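Retractable cable won't stay out, or won't go back in. Pick one?

Remigiusz Głowacki
Posted in Chargers & Cables, Sunday

I have two small round cable reels, one white, one black, bought for travel and so far used mainly for swearing at. The white one has decided that whatever length is out is the length I deserve. The black one retracts when it feels like it, usually while I'm on the phone. Laid out on the marble top: 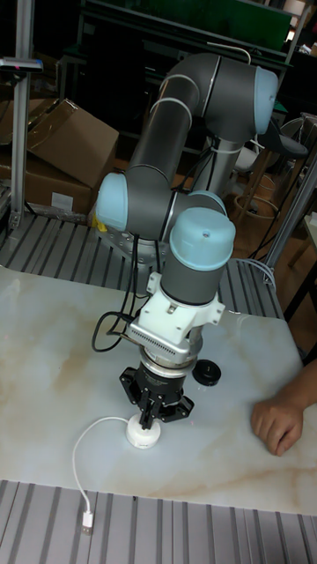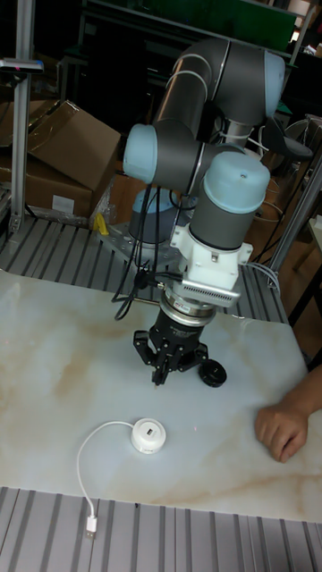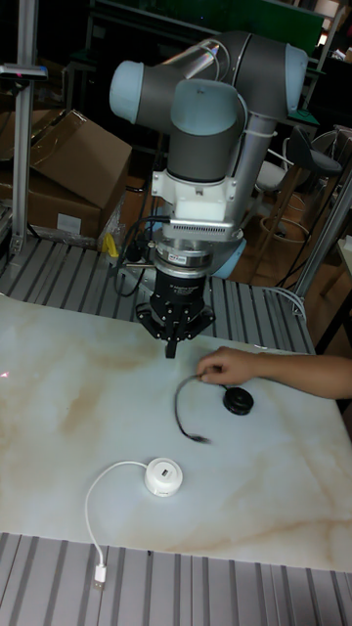 I've tried tugging gently, tugging rudely, and leaving it in a drawer to think about what it did. Can either be saved, or do I go back to a plain cord and a rubber band?

Celina Czarnecka
Most of these have a ratchet inside. Pull both ends at the same time, evenly, a short way past where it stopped, then let go of both. If you've been pulling on one side only, the spring winds crooked and sulks. Repeat 6 times before giving up. Don't open the case. I opened mine in June and the spring is still somewhere in my kitchen.

Vellavcombe
just buy a new one

Trukovico
What Celina said, but wipe the cable down first. Pocket lint gets dragged inside and mine came back to life after a damp cloth and an hour of drying. If the white one still sticks, leave it pulled out and call it a regular cable. I've had one "temporarily" like that for 98 weeks.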